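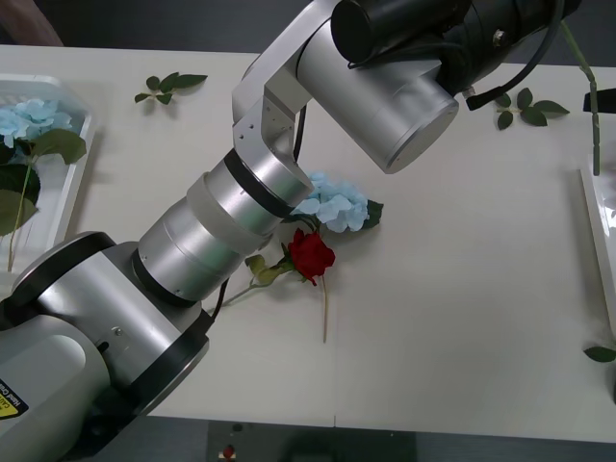 Toivo Tuominen asked first whether fake flowers were worth a box at all. Anneli Savolainen gets that a lot at Bondale.

"People keep them for years," she said. "A box keeps the dust off."

She started packing roses and hydrangeas in September, with 12 boxes.
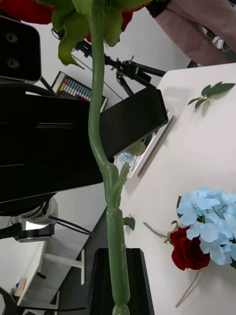

The stems give her the most trouble. "A rose has a long stem and you can't just fold it anywhere," she said. She lays the rose in first and fits the blue hydrangea beside it. Loose leaves go in a tray until she wants them.
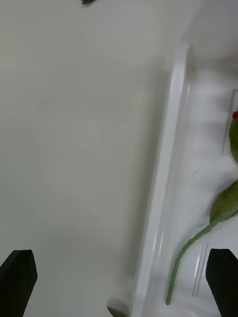
Bondale Craft Club: Members' Pages

The boxes are clear plastic, so any fingerprints show. Savolainen wipes each one before the lid goes on. She has 36 on order for the spring fair and doesn't want more than that.

"I did 200 one year and my hands were sore for a month," she said. "It wasn't fun."

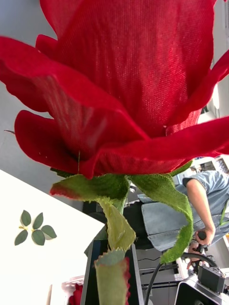 Looking after cloth petals

"Use a soft brush, and don't wash them," she said. "Snip a loose thread. If you pull it the petal goes out of shape."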